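24/10/2022
Glue shop notebook, Makbridge bench

Picked up the hide glue trials where Haiyan left them in July. The question is still whether the Adudham stock is worth keeping for the chair repairs or whether we go back to the Noonan granules. The Noonan costs more and we have less of it. Chun-hung wants an answer before he reorders.

Soaked both batches overnight in cold water, same jar size, lids on. The Adudham had swelled unevenly by morning, with a hard core in the bigger pieces. Broke those up with a stick and gave it another two hours. The Noonan was ready as it was. Strained both through the old stocking and threw out what stayed behind.

Heated in the double pot. Held the Adudham at 60 C and it strung well off the brush, a little cloudy, smell normal. The Noonan ran thinner at the same temperature. I added nothing to either one. Last time Ardalan put salt in his to slow it down, and we never worked out how much of the difference was the salt.

Test pieces are the maple offcuts, end planed, wiped with warm water before gluing. Rubbed joints, no clamps, 46 pieces in all, half for each glue. Lettered on the back in pencil, A for Adudham and N for Noonan. Three of the A pieces slid while I was setting them down and I re-rubbed them. Marked those with a cross so we can leave them out if they break low.

Left everything on the rack by the inside wall, away from the window. The heating came on while I was working and the room got warmer than I like for this. Open time on the last few pieces was better than on the first few, so the order matters. I wrote the order inside the lid of the sample box.

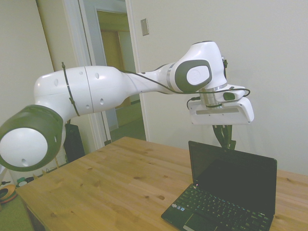

Wooden table and arm, side view.

Pulled the old July pieces out of the drawer while the new ones were setting. Broke them by hand over the bench edge. Most went in the wood, with a clean shelf of maple left on the glue line. Two of Haiyan's let go right at the joint and the glue there was shiny and smooth, so I think it had skinned over before the halves met. That is a fault in the gluing, and I don't hold it against the stock.

Man-lok asked if the liquid glue from Drandon could go in the same test. I said no for now. It would need its own drying time and I don't want three things changing at once. We can run it after this set if there is still maple left.

The walnut side chair, job 393, is still waiting on this. The back legs are loose at the seat rail and the old glue comes off with a damp rag, so it is hide glue under the varnish and we should stay with hide glue. Wing-yan has cleaned out the left mortise. The right one has a broken pin in it that has to be drilled. Do not steam it, the veneer on that rail is already lifting at the front corner.

Pot washed and turned upside down on the shelf. The leftover Adudham is in the fridge in the jar with the green lid. Use it this week or throw it out. The leftover Noonan was only a spoonful and I didn't keep it.

To do:
Break the new pieces after 3 days, in the order written in the lid.
Buy another thermometer. The one in the double pot reads two degrees high against the kitchen one.
Ask Chun-hung how old the Adudham bag is. No date on it that I can find.
Drill the pin, right mortise, job 393.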